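Two Grippers, One Kitchen
By Mirjana Trajkovski
15 November 2023

The first thing Elibariki Shirima does at his bench in Kiscombe is switch off the overhead lamps. The grippers have to work by whatever comes through the window, he says, since that is what they will get in a customer's home. Shirima runs hardware testing at Coreo, a small firm that wants to put a single arm in the kitchens of people who have trouble using their hands. Since January he has been deciding which gripper goes on the end of it.

Two are left. One is a suction unit with a soft cup. The other is a plain parallel gripper with two fingers and a camera at the wrist. Both have been run through the same list of 42 household items, from mugs and spoons to a bag of rice. Each item gets 60 attempts, and a pick counts only if the object is lifted, held and set down where it was found.

Suction did well at the start. It took plates, boxes and the flat lids of jars with hardly a miss. It had trouble with anything woven or crumpled, and it could not do much with cutlery. The two-fingered gripper was slower on plates but coped with nearly everything else.
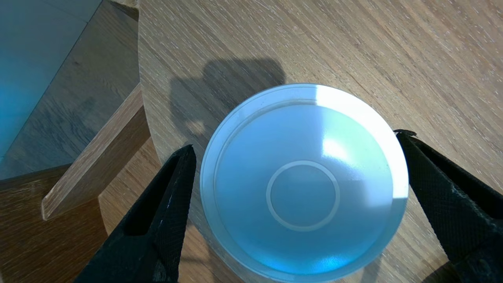 Shirima's main worry with the two-fingered gripper is the camera, because the software has to find an edge before the fingers can close on it. Steel pans gave it trouble early on, and so did drinking glasses. A translucent blue bowl is harder than it sounds: the rim goes almost white where the light hits it, there is another patch of glare on the inside, and the ring of the foot shows through the bottom as a second circle. An early version of the software sometimes took the foot for the rim and planned a grip far too narrow. The current one compares several views on the way down before it picks a width.

The fingers have changed too. The first set was smooth, and bowls turned in the grip when the arm sped up. Textured pads fixed most of that, though they wear, and Coreo now budgets for a new pair every 200 hours.

Cost may settle the matter. The suction unit needs a pump, and the pump makes a noise that people in the home trials disliked. Shirima reads me one response from his notebook: "Fine, but not while the radio is on." The two-fingered gripper is quiet and comes to $653 with its camera, less than Coreo had planned to spend.

He has not ruled out carrying both, with the arm changing tools at a dock on the counter. Zascombe, the town where the next home trials will be held, has mostly small kitchens, and he doubts there is counter space for a dock. For now the parallel gripper goes on the trial arms and the suction unit stays at the bench.

Comments

ktchn_bot: Did they try the suction cup on wet plates? Ours lets go every time.

Ma: My father would use this tomorrow. Please ask them about price for the whole arm, not only the gripper.

Dell R.: We replace pads far more often than that, but we lift castings all day.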